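换夹爪垫片的两个星期

先说一下，中文不是我的母语。我在这里写博客是为了练习，也为了把工作里的事情记下来。如果有的句子读起来很奇怪，请在留言里告诉我，我会改正。上一篇的留言我都读了，谢谢把"扭矩"和"力矩"的区别解释给我的那位读者，我现在大概不会再用错了。

今天想写的是夹爪。我们组从二月开始做一个小项目，内部叫 Trovolix，目的是让机械臂拿实验室里常见的瓶子：锥形瓶、试剂瓶、带盖子的小瓶。听起来很简单，人的手做这个事情不需要想。可是对于两根手指的夹爪，瓶子是一个很不友好的东西。它是圆的，它是滑的，有的还是半透明的，相机看它的时候常常看到它后面的桌子。

项目开始的时候，我们用的是夹爪原来的黑色橡胶垫。那种垫子拿方盒子很好，拿瓶子就不行。瓶子的下半部分是锥形，两根手指从两边压过来，接触的地方只有很小的一块，压力稍微大一点，瓶子就往上"跳"。我第一次看到的时候以为是控制器的问题，花了两天检查力的曲线，后来 Jarlath Kinsella 走过来看了一眼，说："你在挤一块肥皂。"他说得对。锥形的面会把横向的力变成向上的力，手指压得越认真，瓶子跑得越快。

所以我决定比较几种垫子。我没有很大的预算，只能买现成的材料自己剪。最后留下来认真比较的是三种：

第一种，原来的黑色橡胶垫，硬，耐用，表面有细的纹路。
第二种，绿色的软垫，后面加一个黑色的垫块，让手指之间的距离变小一点。
第三种，透明的硅胶片，很软，也很粘，灰尘一多就没有用了。

硅胶片第一天的成绩最好，我很高兴，还给 Niamh Conneely 发了消息，说问题解决了。第二天早上再试，成绩掉了一半。用酒精擦干净以后又好了，过了一个下午又不好。Niamh 没有笑我，但是她把我前一天的消息又转发给了我一次。

绿色的软垫没有那么惊人，可是它每天都差不多。我现在越来越喜欢"每天都差不多"这个性质。做演示的时候，最高成绩很好看；真的要让机器从早到晚工作，我更想知道它最差的那一个小时是什么样子。

关于从哪里夹，我也改了几次想法。开始的时候我想夹瓶子的颈部，那里是圆柱形，没有"肥皂"的问题。可是颈部很窄，夹爪必须对得很准，偏一点就碰到盖子。而且夹着颈部的时候，瓶子的重心在下面，手臂一加速，瓶子就像钟摆一样晃。里面如果有液体，晃得更厉害，停下来以后还要等它安静。后来我改成夹锥形部分的上面一段，靠近颈部，但是还在斜面上。用硬垫子，这个位置是最坏的选择；用软垫子，垫子会变形，跟着斜面走，接触的面积变大，反而很稳。
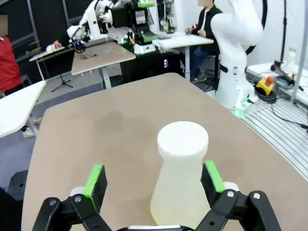 接近的方向也很重要。我试过从正上方下来，也试过从侧面水平进去。从上面下来的时候，手指要先经过盖子，张开的宽度必须够大，不然手指的尖会把盖子推歪。从侧面进去比较自然，但是桌面会变成一个障碍，夹爪的外壳比我记忆里的要胖。我在程序里把桌面的高度多加了一点余量，还是碰到过一次，声音不大，可是全办公室的人都抬头看我。现在我用的是一个斜的方向，介于两者之间，先对准颈部，然后沿着斜线往下走，最后一段很慢。

再说相机。我们比较了两种安装方法，一种是固定在桌子旁边的支架上，从外面看；一种是装在手腕上，跟着夹爪一起动。我原来是支持外面那一种的，理由很简单：标定一次就可以，不会跟着手臂振动。Orla Sheehan 一直支持手腕的那一种。我们为这个事情讨论了很长时间，语气都很客气，但是谁也没有让步。

最后让我改变主意的是半透明的瓶子。从外面看，手指一靠近瓶子，就把它挡住了，最需要看的时候偏偏看不到。装在手腕上，两根手指一直在画面的下边，瓶子在它们中间，偏左还是偏右，一看就知道。深度数据在这种瓶子上面还是不好，瓶身中间经常有一个洞，可是白色的盖子是不透明的，很容易找到。于是我们先找盖子，再从盖子往下推算瓶身的位置。这个办法是 Orla 想出来的，我只是写了代码。

手腕相机也有它的麻烦。第一是线。线要跟着每一个关节转，留得太短会拉断，留得太长会挂在别的东西上。我在十四天里面换了两次线，第二次换的时候才学会在第五个关节的地方留一个松的圈。第二是背景。手臂一转，相机看到的就是整个房间，别人的桌子、别的机器的指示灯、走来走去的同事，什么都有。我们的检测程序有一段时间很喜欢把远处白色的圆东西当成瓶盖。后来我加了一个距离的限制，超过桌子边缘的东西全部不看，情况就好多了。

控制器这一部分，我写得短一点，因为我自己也还没有完全弄明白。我们试了两种方式。第一种是位置控制：告诉手指关到多少宽度，然后停。第二种是力控制：告诉手指用多大的力，碰到以后保持。书上都说拿易碎的东西要用力控制，我也是这样相信的。可是我们这个夹爪的力是从电机的电流估计出来的，力很小的时候，估计的误差比力本身还大。结果是同样的设定，有时候瓶子被拿得很稳，有时候手指根本没有碰到就说自己碰到了。

现在的做法是两种混合。手指先用位置控制快速关到比瓶子稍微宽一点的地方，然后放慢，用一个比较低的力的上限去碰，碰到以后再多关一点点。"一点点"是多少，要看垫子。软垫可以多关一些，硬垫几乎不能多关。我原来把这个数字写死在程序里，换了垫子忘记改，那天的数据全部作废。所以现在垫子的种类是配置文件里的第一行，程序启动的时候会问我确认。很土的办法，但是有用。

说到数据，我把最近的结果整理了一下。同一个带白盖的锥形瓶，放在桌上不同的位置和角度，三种垫子合起来一共抓了445次。我不想在这里放很大的表格，只写几个观察。

绿色软垫失败的时候，大部分是瓶子被推倒，也就是位置没有对准，和垫子本身没有太大的关系。黑色硬垫失败的时候，大部分是滑出去。硅胶片的失败最奇怪：有几次是拿得太好，手指张开以后瓶子还粘在一边，跟着手臂走了一小段才掉下来。我以前没有想过"放下"也可以失败。现在我的统计里，拿起来算一半，好好地放下去才算完成。

另外一个观察是关于磨损。绿色软垫每抓40次，我就停下来摸一摸表面，看看有没有变光滑。到现在，靠近指尖的那一边已经比里面光滑了，用肉眼看不太出来，用手指可以感觉到。我还没有办法说它能用多久。Rosalind Whitfield 建议我把左右两片交换一下再继续，看磨损是不是因为两边不对称。我觉得是一个好主意，下个星期就做。

还有一个小教训，给准备自己剪垫子的朋友：双面胶不要贴到边缘。我第一次贴得很满，压力一大，胶就从旁边挤出来，粘在瓶子上，然后粘灰尘，然后整个夹爪看起来像一个很久没有洗的厨房抽屉。现在四周都空出一条窄边，再也没有出现过这个问题。另外，剪软垫要用新的刀片，旧刀片会把边拉毛。

有人在上一篇下面问，为什么不用真空吸盘，或者用三根手指的夹爪。吸盘我们试过一个下午，在瓶身的斜面上不好密封，吸盖子的话，盖子如果没有拧紧，就只会拿起来一个盖子（这个事情真的发生了，瓶子留在桌上，手臂很骄傲地举着一个盖子走了）。三指夹爪我很想试，Alcides Montoya 在 Durkusbridge 那边有一个，他说等他的项目结束可以借给我们。他从夏天开始就说快结束了。

我自己目前的选择是：绿色软垫，手腕相机，斜着接近，混合控制。如果你拿的东西和我不一样，我不敢说这个组合也适合你。拿方的盒子，我还是会用原来的黑色橡胶垫，它便宜，而且不需要每天去照顾。拿很轻的塑料小瓶，也许硅胶片可以，只是要准备很多酒精和很多耐心。

接下来要做的事情是装了液体的瓶子。到现在为止的445次，我都没有认真控制瓶子里有多少液体，这个在统计上是一个漏洞，Rosalind 已经指出来了，而且指得很有礼貌。我打算用同一个瓶子，分成空的、半满的和快满的，再看手臂的加速度要降到多少，液面才不会碰到盖子。水洒在桌上还可以擦，洒在夹爪的连杆里面，我就要拆螺丝了。那些螺丝非常小，我已经丢过一颗，找了一个中午，最后在自己的鞋底下面找到。

如果有读者做过类似的比较，特别是软垫的寿命，请给我留言。英文和中文都可以，我回复中文会慢一点。

写于2025年11月

留言（2）

Niamh Conneely：那条"问题解决了"的消息我还留着。

Jarlath Kinsella：换左右垫片之前先拍照，不然你又会忘记哪一片原来在哪边。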